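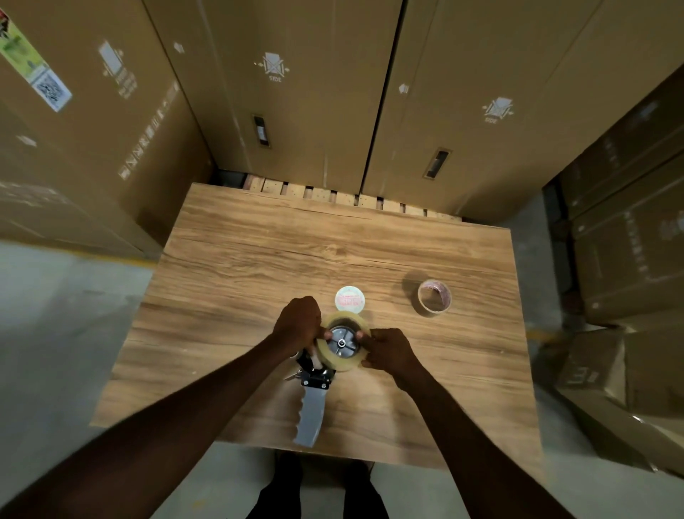

Ravevex Pack Line Case Sealer, 2-head

Top and bottom sealing in one pass. Feeds from either side. Runs standard clear tape, same width as your hand dispensers, so no new tape order to set up.

Rolls: 1,000 yd machine rolls. 2 heads, 2 rolls, swap both at once if you can. Core goes on label side out.

What changes at the packing table
Hand taping doesnt go away. Odd sizes, tall boxes, anything with a handle cutout near the seam, still done by hand with a pistol-grip dispenser. Keep one per table plus spare tape. The sealer takes the straight runs. Packers load, check the flaps, push in. Less wrist work, more lifting and turning, so plan your rotation before install and not after. Ask the people who tape now which boxes give them trouble. They know.

At Prillitz (furniture parts, mixed cartons) the tape job got split into a feed post and a hand post, swapped at each break. Same crew, same shift. First weeks were slow, jams mostly from overfilled cartons. Better since March.

In the box
Sealer, 2 tape heads, infeed rollers, leg set, blade guard, threading card. Harik stacker sold seperately.

Needs
Level concrete, one wall outlet, shop air. Leave room for a pallet at the outfeed. Jam clearing: power off, air off, then open.

Training
Half a day on site, included. Threading, blade change, clearing jams. Everyone who tapes should come, day and night shift.

Price 1,265 per month on lease. Purchase by quote. Parts and service through Michiels.

Page updated June 7, 2026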